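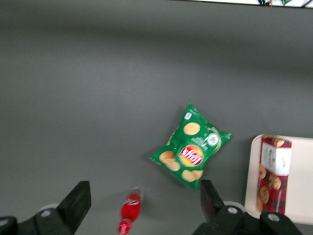
Kornulent calls the Metex a "snack and play table for the whole household," which should have warned me. I paid extra for the matte gray top because the product page promised it would hide fingerprints, crumbs and the sort of grease that comes off a handful of potato chips. After 41 days I can report that it hides fingerprints.

Crumbs are another matter. Pale ones show up from across the room, and chip grease leaves a dull spot that needs dish soap and a second wipe. A damp cloth alone, as the care card suggests, just moves it around.

To be fair, the surface isn't slick. A soda bottle laid on its side doesn't take off for the floor the moment you let go, and a bag of Lay's stays where you drop it. My old table, an Itorent, couldn't manage either.
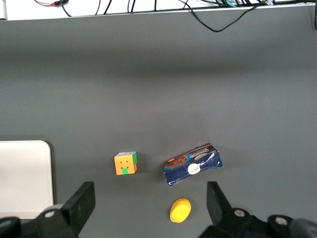
It also takes knocks well. My kids twist a puzzle cube, get bored and let it fall, usually from higher than I'd like, and so far there isn't a dent. The cookie boxes come off worse than the table does. I did get one scratch near a corner in the first week – from what, I don't know – and the touch-up pen in the box is a shade too dark to fix it.

Cables are where I lose patience. The listing talks about a "tidy back edge," and there is no clip, tray or hole anywhere. If you have chargers and cords behind the table, they will hang and knot exactly as they did before. I ended up buying a pack of ties.

The claim of 2000 wipe cycles I can't check, and I doubt Kornulent expects me to. Assembly took me 40 minutes, with one bolt that had to be forced.

Would I buy it again? On sale, maybe. At full price I'd look at the plain Cuautle first and put up with the fingerprints.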